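Tablecloth

A tablecloth is a piece of cloth spread over a table, either to protect it, to make it look nicer, or to hide the fact that it's two tables pushed together. I've been keeping this page on the Weritcombe household wiki for a good while now, and it's grown well past what I meant to write, so skip around as you like. I live with a lot of tablecloths and I have opinions about them (you'll notice).

Origins

People have been covering tables for a very long time, and for much of that time it was something you saw in wealthy homes and churches. In medieval Europe a big white linen cloth was a sign of money, partly because of the cloth itself and partly because somebody had to wash it. Diners often wiped their hands on the edge of it, or on a separate long strip of cloth laid along the side where they sat. Napkins as we know them came into their own later, and I'm grateful for that every time I serve ribs.

Linen damask was the one to have. It's woven so that the pattern shows up by the way light hits the threads, with no second color needed, and the good ones look like they have flowers hidden in them. Cheaper printed cottons spread once mills could turn them out in quantity, and after that a patterned cloth was something nearly any kitchen could have.

Fabrics

Linen is my favorite and also the one I use least. It gets softer with every wash, it soaks up spills, and it wrinkles if you so much as look at it. Cotton is the everyday choice. It's easy to wash, easy to find, and it will shrink a bit the first time through, so buy it slightly bigger than you need!

Polyester doesn't wrinkle much and dries fast, and that's why banquet halls love it. It doesn't soak things up very well, though, so a spilled drink runs straight for somebody's lap. Blends sit in between, and I think a cotton and polyester blend is the sensible pick for a family that eats at the same table every night.

Then there's oilcloth, which used to be cotton or linen treated with linseed oil. Most of what's sold under that name today is cotton coated with vinyl or just vinyl with a soft backing. You wipe it down and you're done. My Lowther one has been going strong on the back porch since I moved in, and the corners have cracked, and I can't bring myself to replace it.

Patterns

White is the formal standard and I don't think that's going to change. Checks, usually red and white, say picnic or pizza to most Americans. Florals come and go. Stripes are the ones I'd steer a nervous buyer toward, especially wide bands in quiet colors, since they go with nearly any dishes and a faint stain doesn't jump out at you. 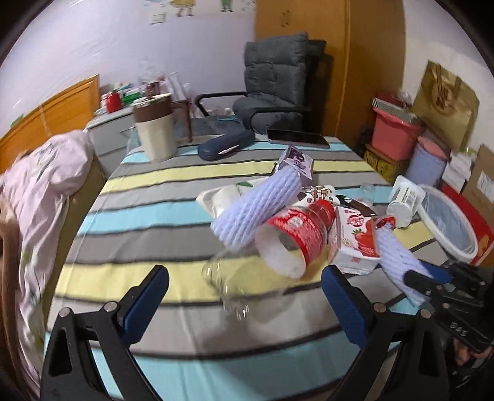 One thing about any pattern with lines in it is that you have to lay it square. With a plain cloth you can be off by an inch and get away with it, but a line that drifts toward one corner will bother you all through dinner. I start from the middle and smooth outward with both hands, then check the overhang on the two long sides. Folding the cloth in half before you put it away leaves a center crease that helps you line things up next time.

Size and drop

The part that hangs over the side is called the drop. Casual tables usually get a shorter one, formal tables get a longer one, and buffet tables often go all the way to the floor. To work out what to buy, measure the table and add the drop twice, once for each side. So if you have a round table that's 40 inches across and you want a drop of 15 inches, you need a cloth that's 70 inches across. I've messed this up by adding the drop only once, more than one time, and I own the tiny tablecloths to prove it.

For an oval table, buy an oval cloth. A rectangle will do in a pinch but the corners hang down in points, and they're just the right height for a toddler to grab.

Washing and stains

Cold water first for most food stains, and as soon as you can manage. Red wine wants blotting, never rubbing. Candle wax comes off best if you let it harden, scrape off what you can, then put brown paper over the spot and go at it with a warm iron. Grease needs dish soap worked in before the cloth goes anywhere near the washer. Don't put a stained cloth in the dryer, because the heat can set the mark for good (I learned that with gravy, one November).

Iron linen while it's still damp. If you don't have the patience, hang it up wet and pull the edges straight, and it'll be decent enough for company.

Related items

A table runner is a narrow strip that goes down the middle. A table pad or silence cloth goes underneath, and softens the clatter of plates while keeping hot dishes from marking the wood. Placemats do a smaller version of the same job, one person at a time, and I use them on weeknights when all my good cloths are in the wash.

See also: Napkin, Oilcloth, Damask, Ironing, Placemat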